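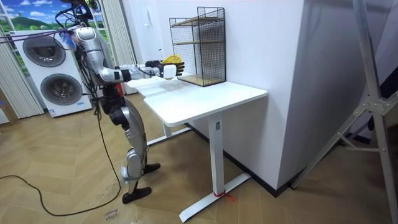
*A white standing desk with rounded corners, its top clear apart from a few things at the back.*

# Wiping down the desk

When the letting firm Clesus took over the old Oltdale building it put standing desks on every floor, 32 of them, all with white tops. People liked them straight away. They were less keen on what a white top looks like after a fortnight of coffee, biro and hand cream.

Helmi Kinnunen runs the office on the second floor and ended up in charge of the cleaning by default. She had a contract cleaner in the evenings, but the contract covered floors, bins and the kitchen. Desks were left alone if there was anything on them, and there was always something on them.

"I used to come in and find a clean ring round everybody's keyboard," she says. "You couldn't blame the cleaners. They'd been told not to move things."

Her answer was a rule with two parts. Everything on the desk goes to the back corner before you leave, and you wipe the rest yourself. It takes less than a minute. A yellow cloth is a good choice on a white desk — you can see at once when it has picked up enough dirt to need washing.

## Cloths and what goes on them

Kinnunen buys cloths in bulk from Leinonen, a supplier two streets away, and washes them with the tea towels. She doesn't use fabric softener, which leaves a film on the cloth and then on the desk. For everyday marks she wants a damp cloth and nothing else. For ink and grease she uses a little washing-up liquid in warm water, followed by a second cloth with plain water.

She tried a spray called Bruline in January and went back to soap. It cleaned well enough but left streaks under the strip lights, and two people complained about the smell.

Crumple the cloth loosely so there is some thickness under the fingers. Start at the near end and work towards the back in long strokes, overlapping a little. The front edge needs a separate pass, as that is where wrists rest all day and where the grey line builds up. Rounded corners are easier than square ones, although crumbs still collect underneath the lip.

## Below the top

Legs and feet get forgotten. A long flat foot at floor level catches dust, shoe marks and whatever the mop pushes against it. White paint shows all of it. Kinnunen does the feet once a month with the desk raised to full height, and the side against the wall is always the worst.

Check the leg before you move the desk up or down, too. String, tape and old tags get tied on and stay there for years. A bit of red string round the lower part of a leg does no harm, but anything higher up can work its way into the moving section.

Cables are a bigger nuisance. The Oltdale desks were fitted with clips under the top, and about half the staff use them. The rest let everything trail on the floor, where it has to be lifted before anyone can sweep.

Kinnunen has put up one notice about it. She is thinking of putting up another.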